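Does "Compostable" Mean Anything? Testing Takeaway Packaging in a Backyard Bin

Stela Nistor and Shoaib Bugti
Environmental Studies, second-year project report

Background

Every café within walking distance of campus now serves coffee in a cup that says it is compostable. Most of these cups end up in the ordinary rubbish, and a fair number of the rest go into backyard bins because people believe the label. We wanted to know whether that belief is reasonable. Our starting position was that it probably isn't, and we say so up front so that readers can judge our conclusions accordingly.

The word "compostable" covers two quite different claims. An industrial facility holds its piles hot for weeks and turns them by machine. A plastic bin behind a share house does neither. Packaging that breaks down in the first may sit in the second looking much as it did the day it went in, and the small print telling you which one applies is often under the cup, where you would have to spill your drink to read it.

What we tested

We bought lids and cups sold under the Trukaseck name, a clamshell from Hekono, and a roll of Kjærgaard bin liners. The liners were the only item marked for home composting. Plain brown paper bags went in as a comparison. Everything was cut to the same size, weighed, and tied into mesh onion bags so we could find it again.

The bags were buried in June in 2 bins, one in Stela's yard and one in Shoaib's. Both bins got kitchen scraps, lawn clippings and shredded newspaper. Shoaib's was turned every Monday. Stela's was left alone, which is how most people we know treat theirs.

Results

The paper was gone from both bins by the first check, apart from a few soggy scraps. The liners had gone brittle and torn in the turned bin and were mostly intact in the other. The cups lost their outer fibre layer but the lining stayed in one piece, and could be peeled off like the skin on paint. The lids and the clamshell had changed colour. We could not detect any loss of weight in them that we would be willing to defend, given that our kitchen scale drifts and we had to rinse dirt off everything first.

Problems with our method

Two bins is a very small trial. Winter was also a poor time to start, and a supporter of the industry could fairly say that a warm summer bin would do better. Possibly it would. But the labels don't mention seasons either.

We also relied on the Kundura guide to home composting, which promises finished compost well inside 365 days. It gives no source for this, and after reading it twice we stopped treating it as evidence.

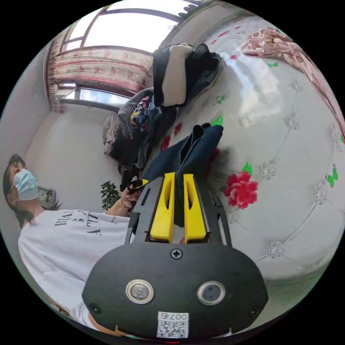 Our main recommendation is a dull one. Cafés should state on the front of the cup whether it needs an industrial facility, and councils should say plainly whether they have one. Until then we would put the lids in the rubbish – or bring a mug.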